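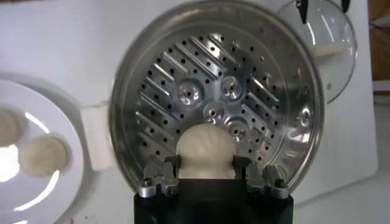
贝壳馒头一上锅纹路就糊，求会做花式馒头的来救我

Rigoberto Mendoza 发表于 2023年10月21日

连着做了好几锅贝壳形状的小馒头了，生坯放进锅之前都挺漂亮的，扇形的边圆圆的，一道一道的纹也清楚，结果一揭盖，全变成白白胖胖的半圆面包块，纹路浅得要侧着光才看得见。我岳母看了一眼问我是不是做的饺子没包馅，我真的谢谢她。

说一下我的做法，大家帮我看看哪里不对：

面粉325克，中筋的，超市散装那种。酵母用的是Travik的小袋装，水是温水，手伸进去不烫。糖放一点点，不放油。揉到光滑以后盖上湿布放着，等它胀到两倍大，再拿出来排气，搓条切剂子，擀成圆片，对折一下，用干净的梳子背压纹，然后用刮板在下面往里推一下，收出贝壳的"脖子"。做好以后在锅里再醒二十来分钟，开火蒸。

锅是Jevex的不锈钢蒸锅，26厘米的，底下一块打了孔的蒸片。冷水上锅，水开以后大约13分钟关火，焖一会儿再揭。

我怀疑过是梳子压得不够深，第二锅使劲压，结果直接压断了两个。也怀疑过面粉，换了一种，还是一样。到底是醒的问题还是火的问题啊？我一开始学面食就是因为觉得这东西好看，现在每天早上吃一盘看不出形状的东西，心情很复杂（味道倒是没毛病，我太太一次能吃三个）。

————

面盆里的猫 回复：

醒过头了，看描述就知道。你第一次发到两倍大，排气，造型，又醒二十来分钟，然后还冷水上锅，冷水烧到开这段时间面还在发呢，等于醒了三次。纹路是压出来的，面一胀，沟就被撑平了。

花式馒头我都是一次发酵。揉好面，盖着松弛一小会儿就直接擀、直接造型，做完了再让它发，拿起来觉得轻了就开火。你试试，保证不一样。

还有水要减。做造型的面要硬，硬到揉的时候想骂人那种硬度就对了。你没写水量，我猜你水多了。

————

老碱面 回复：

楼上一次发酵的说法我不同意。一次发的馒头吃起来就是一股生面味儿，组织是细，可是没有嚼头，放凉了硬得能砸核桃。我家从我奶奶那辈就是两次发，花馍也做，枣花、鱼、刺猬都做，纹路照样清楚。

关键在排气。楼主你排气排到什么程度？切开看看断面，要是还有芝麻大的洞就不行，接着揉。揉到切面跟豆腐似的。气排干净了，第二次醒才会匀着长，不会东鼓一块西鼓一块把纹顶没。

另外擀片子之前要撒一点干粉再揉进去，我们叫戗面。面一下子就硬挺了，形也站得住。

————

面盆里的猫 回复：

老碱面大哥，枣花是拿筷子夹的、拿剪刀剪的，那是大沟，贝壳上面是细纹，能一样吗？再说了放凉了硬是没揉到位，跟几次发没关系，我昨天的早上拿出来还是软的。

————

老碱面 回复：

早上软，你中午再捏捏。

————

大葱卷饼 回复：

你俩每次都吵这个，上回发糕那个帖子也是……

我说个楼主可以马上试的。梳子背不行，太钝了，压出来是浅浅的印子。用刮板的直边，或者很薄的塑料卡片（洗干净的！），一道一道往下切，切到片子厚度一半还多一点，从扇形的底往外放射。切的时候手要轻快，别来回拉。切完表面看着有点夸张，觉得"会不会太深了"，那就刚好。

压断的原因我猜是你片子擀得太薄，又想压深，当然就断了。片子擀厚点，对折以后捏着有点肉肉的感觉。

还有对折的时候中间刷油没有？你说不放油，那两层蒸完就粘一块儿了，粘上以后整个往上拱，也会把上面那层的纹拉平。薄薄刷一层，别刷到边上，刷到边上会张嘴。

————

Rigoberto Mendoza 回复：

啊？中间要刷油？我一直以为那是夹肉的荷叶饼才刷。怪不得我那个从中间掰不开。

水我量过的，后来记在纸上，纸被我女儿拿去画恐龙了。反正面是软的，揉的时候很舒服，没有想骂人。看来这就是问题。

老碱面说的断面我也去看了，有洞，比芝麻大。好吧。

————

阿桂不加糖 回复：

插一句，楼主蒸片上垫东西了吗？

我以前嫌麻烦，直接往不锈钢蒸片上放，刷一层油就完事，结果底上粘得一塌糊涂，撕下来的时候整个馒头变形，纹是有了，屁股没了。还有那种蒸片，孔和凸起来的棱会在馒头底下印出花纹来，我婆婆觉得挺好看，我觉得像被轮胎压过。

后来买了一卷油纸，剪成小方块，一个馒头一张，造型做完直接连纸挪进去，手根本不用碰到馒头。手一碰，边上就瘪一块，蒸出来就是歪的。

————

大葱卷饼 回复：

油纸+1。挪的时候托着纸走，千万别捏着两边提起来，软面一捏就窄了，贝壳变芒果。

————

蒸汽小火车 回复：

我投纱布一票。油纸不透气，底下那层老是湿乎乎的，揭下来还带走一层皮。湿纱布拧干铺上去，透气，馒头底是干爽的。用完煮一下晾起来就行，我那块用了好久了。

就是晾的时候别忘在阳台上，会变得像锅巴一样。

————

阿桂不加糖 回复：

纱布我也用过，线头会粘在馒头上，孩子吃到一根线，从此拒绝吃馒头半个月。每家情况不同吧，油纸湿底的问题，我是关火以后马上拿出来放晾架上，放着放着就干了。

————

Rigoberto Mendoza 回复：

我之前什么都没垫，就刷油。挪的时候两只手夹着放进去的……所以你们说的错误我全犯了。今天下午去Mendum买油纸，顺便买个薄一点的刮板。那边二楼卖烘焙用品的，比网上贵一点，可是我等不及。

顺便问一下，那冷水上锅还是开水上锅？我看网上一半人说冷水一半人说开水，两边都很凶。

————

面盆里的猫 回复：

做贝壳就开水上锅。醒好了就让它马上定型，别给它机会再胀。冷水上锅适合你醒得不太够的时候，靠升温那段补一补。

时间也可以短，你那个小贝壳我猜也就掌心大，开水上锅9分钟够了，关火别揭盖，留条缝，慢慢把盖子打开。蒸太久表皮会发黄起皱。

————

老碱面 回复：

这个我同意，造型的开水上。

不过9分钟我觉得悬，得看大小。片子要是照卷饼说的擀厚了，再对折，中间不熟你找谁去。多蒸两三分钟又不会死人。还有火，别一直大火，大火蒸汽猛，面皮上全是水泡印，中火就行，看见锅边稳稳地冒气就可以了。

————

面盆里的猫 回复：

截图了，老碱面说同意我。

————

蒸汽小火车 回复：

说到水泡印，楼主的锅盖是平的还是拱的？玻璃盖平一点的，水汽凝住了直接往下滴，滴哪儿哪儿就是一个死面疙瘩，透明的，咬着像牛皮糖。我家那口就这样，后来拿块棉布把盖子包起来，四个角在上面打结，就不滴了。样子很土，管用。

打结一定要打在上面啊！有一次我忘了，布角垂到火边上，闻到糊味才发现，把我吓得！

————

大葱卷饼 回复：

包布的时候还有一点，布别选带颜色的，我拿过一块新的红格子布……那天的馒头非常喜庆。

————

特鲁希略的胖厨子 回复：

潜水好久了，出来冒个泡。我在Trujillo开小饭馆，这边买不到国内那种中筋粉，当地的面粉筋度忽高忽低，我做花卷也碰到过楼主的情况，纹说没就没。后来我掺一点玉米淀粉进去，筋度下来，切的纹就不往回缩。楼主可以试试，别掺多，多了发酥，一掰就掉渣。

再一个，夏天冬天水温不要一个样。我这儿热的时候直接用冷藏的水和面，不然一盘贝壳做到最后一个，第一个已经胖了。

————

Rigoberto Mendoza 回复：

对对对！最后一句说到我心里了！我手慢，一个贝壳要弄好久，先做的那几个总是比后做的大一圈，放一起像一家子。我还以为是剂子切得不匀，特地去买了个秤。

————

面盆里的猫 回复：

手慢的话把剂子分两批，一半放冰箱冷藏着，盖好，别让皮干了。做完前一半再拿后一半出来。酵母也可以少放一点，你那小袋装的是不是一整袋都倒进去了？

————

Rigoberto Mendoza 回复：

……一整袋。

————

老碱面 回复：

破案了。

一整袋下去，你面才那么点儿，它不疯长谁疯长。放一半都嫌多。我刚才还说要两次发，你这个量两次发就是神仙也拦不住。

————

阿桂不加糖 回复：

哈哈哈哈吵了半天是酵母放多了。

————

大葱卷饼 回复：

也不光是酵母，面软、纹浅、没刷油、夹着两边挪，这些加一块儿的。楼主别灰心，我头一年做的小猪包，我老公以为是蘑菇。

————

Rigoberto Mendoza 回复：

回来汇报！油纸买了，刮板也买了。晚饭前做了一批，酵母减了一半还多，水也减了，揉面的时候确实很想骂人，胳膊现在还酸。

没敢完全听面盆里的猫，也没敢完全听老碱面，取了个中间：揉完放了一会会儿，没等它到两倍大，就排气擀片了，然后用刮板切纹，中间刷油，一个一张纸托着放进去。醒到拿起来有点轻飘飘的，开水上锅，中火，十来分钟。

纹路在！！一道一道的，边上那圈小波浪也在！我太太说终于认得出是贝壳了，我女儿说是扇子，我说行，扇子也行。

缺点是有几个张嘴了，应该是油刷到边上去了，大葱卷饼提醒过我，我手一抖还是刷过去了。另外有一个底下缩了一块，摸着硬硬的，像没发起来，别的都正常，就它这样，这是什么情况？

————

蒸汽小火车 回复：

滴水了吧，看看它是不是正对着盖子中间。

————

Rigoberto Mendoza 回复：

不是中间，是靠锅边那个，而且硬的是底，上面好好的。

————

老碱面 回复：

靠边的容易贴到锅壁，锅壁上淌下来的水顺着流到底下，泡着了。摆的时候离锅边远点，一个一个之间也要留空，别贪多。宁可分两锅。

或者是水放太多，水滚起来从孔里翻上来了，底下一泡就死面。你锅里水放多高？

————

Rigoberto Mendoza 回复：

水快到蒸片了，怕烧干。

————

老碱面 回复：

少放。就蒸那么一会儿，烧不干的。水面离蒸片得有两指。

————

面盆里的猫 回复：

水多那个我同意。不过你既然取中间了我得说一句，你"放了一会会儿没到两倍大"，这基本上就是一次发酵的松弛，所以算我赢。

————

老碱面 回复：

排了气就算两次。

————

阿桂不加糖 回复：

又来了。

楼主要是做顺手了，可以试试南瓜面的，南瓜蒸熟压泥和进去，黄的贝壳很好看。就是南瓜自己带水，清水要再减，不然又软了。紫薯的也行，颜色深，纹路反而看得更清楚，白面的其实最难看出纹来。

————

Rigoberto Mendoza 回复：

家里正好有半个南瓜，再不吃要坏了。下一锅就做南瓜的，水我这次写在冰箱门上，够高，恐龙画不到那里。

————

大葱卷饼 回复：

南瓜泥一定放凉了再加，我烫死过一盆酵母，等了一下午它一动不动。

————

特鲁希略的胖厨子 回复：

南瓜泥最好过一下筛，不然纤维会挂在刮板上，切纹的时候拉出毛边来。没有筛就拿勺背多压几遍。

————

Rigoberto Mendoza 回复：

收到，我去翻筛子了。剩下的白贝壳能冻吗？冰箱里还有一盘。

————

蒸汽小火车 回复：

能，凉透了再装袋，别压着，吃的时候不用化冻，直接上锅蒸透。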